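# Laundry baskets and wash day – gallery

Page last changed November 2023

This page goes with our notes on laundry baskets. It began as a single paragraph on the Hatadmont household pages and grew once people started writing in about lids, liners and handles. There is one picture in the gallery so far, with the notes for it kept short. Further entries will be added as they are ready, and the text for those already in preparation is at the foot of the page.

We use three sorts of basket in the house: an open wicker one, a folding fabric one from Fikex, and a stiff plastic tub sold as the Urban. All of them have been in use for at least 7 months. The wicker one gets the most use, mainly for dark clothes and the odd white thing that ends up with them.

The machine is a front loader. With the door swung right back there is room to bring a basket close to the drum and tip it, which saves bending down for each item. A light basket can be held at a steep angle with one hand while the other sees to the clothes. A full plastic tub is too heavy for this and has to stay on the floor.
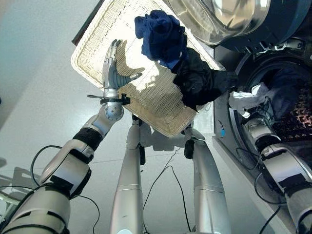

**White wicker basket, tipped up beside the open washing machine.** Navy and black clothes in the basket, a white cloth partway out of the drum. The weave is close all over, base included.

A reader signing as Iva wrote that wicker is fine until a thread catches, and that she gave up on hers after it pulled two jumpers. She now lines every basket with an old pillowcase, opened along one side and tied at the corners. She also asked whether a painted basket marks damp clothes.

We have not had marks from ours. The paint has worn a little at the handles. The catching is a fair point, and it is worth running a hand along the inside of a new basket before buying it. Loose ends can be trimmed with nail scissors. A pillowcase liner works, although it does slide down when the basket is tipped, and it needs tying more tightly than you would expect.

## Notes on sorting

Most of our loads are mixed darks. Whites are kept apart when there are enough of them to fill the drum, and otherwise they wait. A white cloth washed with new navy clothes will usually come out grey or faintly blue – older clothes are less of a problem.

Before loading:

- empty the pockets
- do up zips
- turn dark tops and jeans inside out
- shake out anything that has been rolled up

After the wash, check the drum and the fold of the rubber seal. Socks are the usual thing to be left behind.

## Care of a wicker basket

Brush it out with a dry brush, then wipe with a damp cloth and leave it on its side to dry. Don't stand it on a wet floor. Don't leave damp towels in it overnight either, as the base will start to smell and the smell is hard to get out. Small breaks in the rim can be bound with waxed thread.

## To be added

**Fikex folding basket.** Fabric sides on a wire frame. Folds flat and goes behind the door. Falls over when it is half full.

**Urban tub.** Good for wet washing going out to the line. The handles are sharp underneath and we have wrapped them with tape.

**Peg bag.** Holds 250 pegs, far more than we need.

Questions about sizes can be sent through the form on the contact page. Please say which basket you mean, and give the inside measurement of your own shelf or cupboard if you want to know whether it will fit.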